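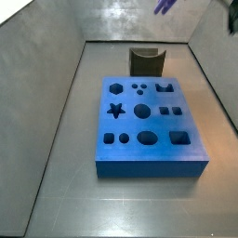
Readers of the Bunuritz map newsletter have asked whether the Cieślak collection of railway and canal maps would be split up, and one wrote in this week to say that the county sheets ought to stay together. The auction house has now confirmed that they will. All 23 county sheets are to be sold as a single lot at Huvell on Thursday, starting at 2 pm.

The collection runs to 1,948 items, most of them printed between the opening of the first canals and the end of steam. It was kept in the family's shop until the building was given up last winter. Loose sheets make up the larger part, with 121 folding maps on linen and a small group of estate plans drawn by hand.

Condition varies. Several of the linen maps have splits at the folds, and two of the county sheets were trimmed to fit frames. Colour is described in the catalogue as original on the canal maps and later on most of the railway ones.

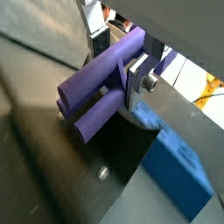

Viewing and bids

The maps can be seen at Huvell from Monday, 10 am to 4 pm. Larger sheets are brought out on request, and pencils only are allowed at the tables. Bids may be left in writing until noon on the day of the sale.

Oltex, which printed the catalogue, has 50 copies left. They can be collected from the front desk during viewing hours. Lots that do not reach their reserve will be offered again in April, with the estate plans held back for a separate sale.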